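Home Posts Walks About Contact

Filed under: Home and Household

I have been keeping a household paper diary again, after two years of using my phone for everything. I bought a plain desk one in Flundstead, a page to a day, and wrote in it properly for the first time on 4 January 2025.

The reason was the boiler. When the engineer asked when it had last been serviced I had no idea, and I spent an evening looking through old messages for the date. I found it in the end, under a conversation with my sister regarding a lawnmower. A diary would have given me the answer in a minute.

So now I write down the dull things. Meter readings, when the bins changed day, what the plumber charged, when I last descaled the kettle. I paid 200 pounds for a new stair carpet and wrote down the name of the colour, which I would certainly have forgotten by May. I don't write how I feel. I tried that once as a teenager and the entries were all about being tired.
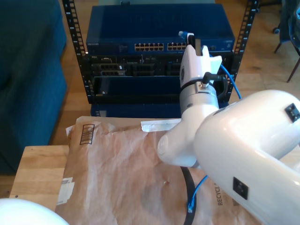
Sille Lykkegaard wrote to me after the last post to say that she keeps hers in the kitchen drawer with a pencil tied to it, and that anyone in the house may write in it as long as they put their initials. Her mother did the same. She can look up the week they painted the back bedroom, and what the paint was called, going back to the house in Wihongi.

I like the pencil idea. Mine lives on the desk upstairs — which means I carry a meter reading up on the back of my hand and sometimes wash it off on the way.

A few practical things. A page a day is too much space for me, and a week to view would do. Ink from a gel pen comes through the paper, so I have gone back to a biro. I put the phone numbers of tradespeople at the back, in the pages meant for notes, and will have to copy them out when the year ends.

Next job is the box of old receipts under the stairs. I mean to go through it on the first wet weekend and keep only the ones with a guarantee still running.

Tags: diaries, paper, housekeeping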